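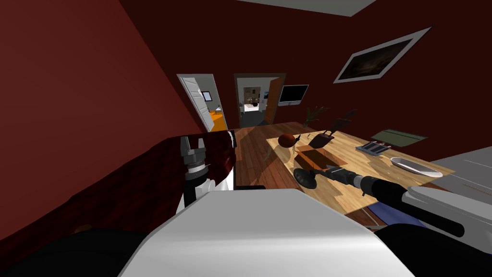
식탁 앞에 선 두 팔. 시뮬레이션 속 붉은 방.

10월 밤, 9시가 넘어서 쓴다.

저녁 설거지를 미뤄 두고 책상에 앉았다. 개수대에 그릇이 쌓여 있는데 하루 종일 '기계가 식탁을 치울 수 있는가' 하는 문제를 들여다보다 온 사람이 정작 자기 집 그릇은 그대로 두고 있으니 좀 우습기도 하다. 그래도 오늘 건 오늘 적어 두고 싶다. 며칠 지나면 꼭 결과 숫자만 기억나고, 보면서 무슨 생각을 했는지는 다 날아가 버린다.

오늘은 드리상스 팀과 식탁 정리 과제를 하루 종일 돌렸다. 벽이 온통 검붉은 그 방이다. 처음 이 방을 불러왔을 때는 벽 색깔이 너무 진해서 무슨 오래된 찻집 같다고 생각했는데, 자꾸 보니 정이 들었는지 이제는 다른 방을 열면 허전하다. 밝은 색 나무 식탁이 있고, 그 위에 늘 이것저것 올라가 있다. 양파인지 작은 감자인지 나는 아직도 모르겠는 둥글고 갈색인 것, 나무로 된 작은 통 같은 것, 흰 타원형 접시. 동현 씨는 그 둥근 것을 꿋꿋하게 양파라고 부르고 나는 감자라고 부르는데, 기록지에는 둘 다 섞여 있어서 나중에 정리하는 사람이 고생 좀 할 것이다. 그 사람이 아마 나겠지만.

오전에는 접시만 했다. 접시를 집어서 옆으로 옮기기. 말로 하면 이렇게 짧다. 엄마가 어릴 때 나한테 "접시 좀 치워라" 하시던 그 한마디에 이렇게 많은 일이 들어 있는 줄 정말 몰랐다. 어디를 잡을지 정해야 하고, 납작한 접시니까 손가락을 가장자리 밑으로 밀어 넣든지 위에서 테두리를 물든지 해야 하고, 들어 올리는 동안 기울지 않아야 하고, 가는 길에 다른 물건을 건드리지 않아야 하고, 내려놓을 자리가 비어 있는지도 봐야 한다. 다섯 살짜리 조카도 하는 일이다. 물론 조카는 가끔 접시를 깨고, 깨고 나면 운다. 우리 쪽은 깨뜨려도 울지 않고 처음 상태로 되돌리면 그만이니 그 점은 참 고맙다.

오전 결과는 28번 해서 9번 성공. 지난번보다는 나아졌다고 한다. 나는 그 '나아졌다'는 말을 들을 때마다 기분이 좋다가도, 우리 집 식탁에서 접시 열 개 중에 예닐곱 개가 제자리에 못 간다고 생각하면 다시 마음이 가라앉는다. 슬기 씨는 그런 식으로 환산하지 말라고 했다. 실패라고 다 떨어뜨린 게 아니고, 시간 안에 못 끝낸 것도 많고, 집어 놓고 가만히 서 있던 것도 있다면서. 집어 놓고 가만히 서 있는 건 나도 자주 한다. 행주를 들고 부엌 한가운데서 내가 뭘 닦으려고 했더라, 하는 것. 그러고 보면 그건 꽤 사람다운 실패다.

점심은 플러클리에서 셋이 먹었다. 호박수프가 나오기 시작했다. 벌써 그런 계절이다. 밥을 먹으면서도 결국 집안일 얘기였는데, 동현 씨가 만약 기계한테 집안일 하나만 맡길 수 있다면 뭘 맡기겠냐고 물었다. 슬기 씨는 생각도 안 하고 빨래 개기라고 했고, 동현 씨는 화장실 청소, 나는 한참 고민하다가 저녁 먹고 난 뒤의 식탁이라고 했다. 요리하는 건 좋아한다. 설거지도 음악만 틀어 놓으면 할 만하다. 그런데 다 먹고 배가 부른 채로 앉아서 저 반찬 그릇들을 하나하나 어디로 보낼지 생각하는 그 몇 분이 나는 제일 싫다. 뭘 냉장고에 넣고 뭘 버리고 뭘 그냥 둘지. 손이 하는 일보다 머리가 하는 일이 더 많은 것 같다. 그렇게 말했더니 동현 씨가 그러면 제일 어려운 걸 고르신 거네요, 하고 웃었다.

오후에는 몸체가 다른 쪽에서 자리를 옮겨 가며 접근하는 것을 봤다. 이게 오전보다 훨씬 답답했다. 식탁 앞에 미리 세워 두면 그럭저럭 하는 아이가 방 안에서 스스로 자리를 잡게 하면 갑자기 딴사람이 된다. 손 쪽 화면을 따로 띄워 놓고 보고 있었는데, 어느 순간에는 손가락 두 개를 벌린 채로 회색 벽과 붉은 바닥을 마주하고 있었다. 물건은 하나도 잡고 있지 않았고, 오른쪽 끝에 액자 같은 것이 비스듬히 걸려 있을 뿐이었다. 나는 그 화면을 보며 나도 모르게 "식탁은 거기 없어" 하고 소리 내어 말해 버렸다. 옆자리 슬기 씨가 들었는지 모르겠다. 들었으면 못 들은 척해 준 것이니 고마운 일이다.
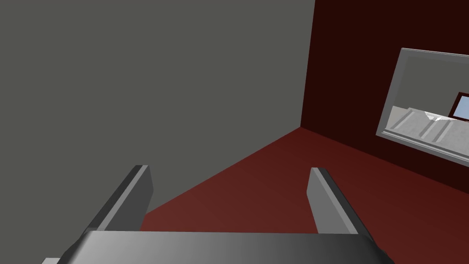

사람은 식탁이 어디 있는지를 따로 생각하지 않는다. 자다가 물 마시러 나와도 불을 켜지 않고 식탁 모서리를 피해 걷는다. (가끔 못 피해서 허벅지에 멍이 들기는 한다.) 내가 십 년 가까이 같은 집에 살아서 그렇기도 하겠지만, 처음 가 본 친구네 집에서도 식탁을 못 찾은 적은 없다. 현관에서 신발을 벗는 동안 벌써 다 안다. 저기가 부엌이고 저기 앉겠구나. 그 '벌써 다 안다'를 한 칸 한 칸 만들어 주고 있자니, 매일 아무 생각 없이 하는 일들이 갑자기 대단해 보인다. 요즘은 버스에서 장바구니를 무릎에 올려놓고 한 손으로 귤을 고쳐 담는 할머니만 봐도 감탄이 나온다. 눈도 안 돌리고 하시더라.

세 시쯤엔가 플라콘 쪽에서 연락이 왔다. 거기는 가게 일을 한다. 진열대에 물건을 채우고 앞줄을 맞추는 일. 전화로 서로 하소연을 좀 했는데, 그쪽 말로는 상자가 반듯하고 줄이 맞아 있으면 꽤 믿을 만하다고 한다. 손님이 물건 하나를 도로 아무 데나 꽂아 놓고 가는 순간부터 문제가 시작된다고. 나는 그 말이 참 좋았다. 가게나 집이나 결국 사람이 지나간 자리를 치우는 일인데, 사람은 매번 다르게 지나간다. 우리 집만 해도 남편이 리모컨을 두는 자리는 날마다 새롭다. 냉장고 안에서 나온 적도 있다.

그래서 아직이냐고 누가 물으면 나는 아직이라고 대답할 것 같다. 지난 추석에도 큰이모가 물으셨다. 언제쯤 설거지해 주는 로봇이 나오느냐고. 식기세척기가 있지 않으냐고 했더니 거기 넣고 빼는 게 일이라고 하셔서 할 말이 없었다. 정확한 말씀이다. 이미 있는 기계들은 일의 가운데 토막을 해 준다. 빨래를 돌려 주지만 주머니에서 휴지를 빼 주지는 않고, 밥을 지어 주지만 쌀통까지 가 주지는 않는다. 처음과 끝이 우리 손에 남아 있고, 그 처음과 끝이 제각각이라 기계가 어려워한다. 이모한테 이 얘기를 그때 이렇게 잘했으면 좋았을 텐데, 그때는 전을 입에 물고 있어서 고개만 끄덕였다.

네 시가 지나서는 두 팔을 다 쓰는 쪽으로 바꿨다. 흰 몸체 양옆으로 팔이 올라와 있고, 한쪽은 소파 앞에 손가락을 벌린 채, 다른 한쪽은 식탁을 향해 뻗은 자세. 이번에는 식탁 위에 물건이 꽤 어지럽게 놓여 있어서 꼭 손님 다녀간 다음 같았다. 화분도 있고, 토스터인지 칼꽂이인지 분간이 안 가는 회색 물건도 있고, 의자도 파란 것이 하나 있었다. 저 의자가 예뻐서 나는 볼 때마다 어디서 파는지 찾고 싶어진다. 파는 데가 있을 리 없는데도.

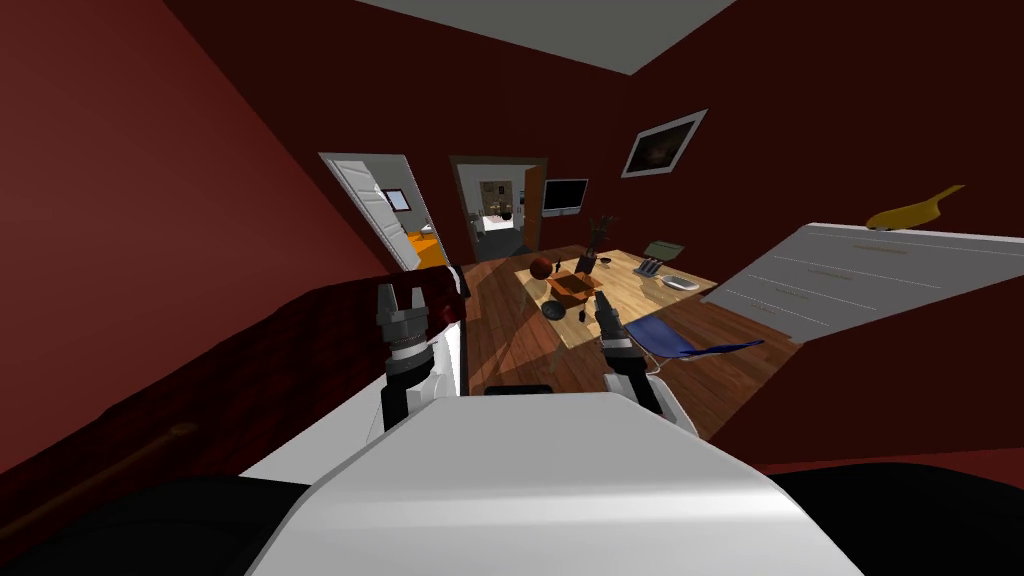
두 손을 쓰면 쉬워질 줄 알았다. 나는 두 손이 있어서 편하게 사니까. 그런데 슬기 씨 말로는 손이 둘이면 서로 방해할 일도 둘이 된단다. 한쪽이 잡아 주고 다른 쪽이 움직여야 하는 일은 누가 먼저 가고 누가 기다릴지를 정해야 하는데, 그걸 정해 주지 않으면 둘 다 가거나 둘 다 기다린다. 신혼 때 우리 부부가 이불을 갤 때와 똑같아서 한참 웃었다. 둘 다 자기 쪽 귀퉁이를 들고 상대방 쪽으로 걸어가다가 가운데에서 부딪히곤 했다. 지금은 말을 안 해도 내가 서 있고 남편이 온다. 몇 년 걸린 일이다. 그러니 얘네한테도 시간을 좀 줘야 한다.

마지막 묶음은 5번만 하고 끝냈다. 네 번째가 참 예뻤다. 둥근 갈색 것을 (양파든 감자든) 살그머니 집어서 나무통 옆에 굴러가지 않게 내려놓았는데, 놓고 나서 손가락을 벌리는 속도가 아주 느긋해서 꼭 잠든 아기를 눕히고 손을 빼는 사람 같았다. 동현 씨가 "오케이!" 하고 외쳤고 우리 셋 다 박수를 쳤다. 퇴근 시간에 감자 하나 옮긴 것을 두고 어른 셋이 박수를 친 것이다. 다섯 번째는 엉뚱한 데로 가서 한참 있다가 시간이 다 됐다. 기록지에는 둘 다 똑같이 한 줄씩 적었는데, 네 번째 줄 옆에 연필로 작게 별을 그려 놓았다. 규정에 없는 표시라 내일 지워야 할지도 모르겠다.

집에 오는 길에는 시장에 들러 진짜 감자를 샀다. 봉지에 담으면서 손을 좀 유심히 봤다. 엄지와 나머지 손가락이 알아서 벌어졌다가 오므라드는데, 흙 묻은 것, 길쭉한 것, 싹이 나려는 것을 고르면서도 나는 저녁 반찬 생각을 하고 있었다. 아주머니가 한 알을 덤으로 던져 넣어 주셨다. 던져서, 봉지에, 정확하게. 그 장면을 녹화해서 회사에 가져가고 싶었다.

내일 할 일을 적어 둔다. 손 쪽 화면에 벽만 나오던 회차를 골라서 몇 번째부터 방향이 틀어졌는지 동현 씨와 맞춰 보기. 물건 이름 통일하기, 이건 내가 질 것 같으니 양파로. 슬기 씨한테 빌린 우산 돌려주기. 플라콘에 전화해서 앞줄 맞추기 결과표를 한 번 보여 줄 수 있는지 물어보기.

남편이 방금 부엌에서 그릇 부딪히는 소리를 내고 있다. 설거지를 시작한 모양이다. 감자 조림 남은 것을 냉장고에 넣을지 말지 큰 소리로 물어본다. 넣으라고 했다. 가서 행주라도 들어야겠다.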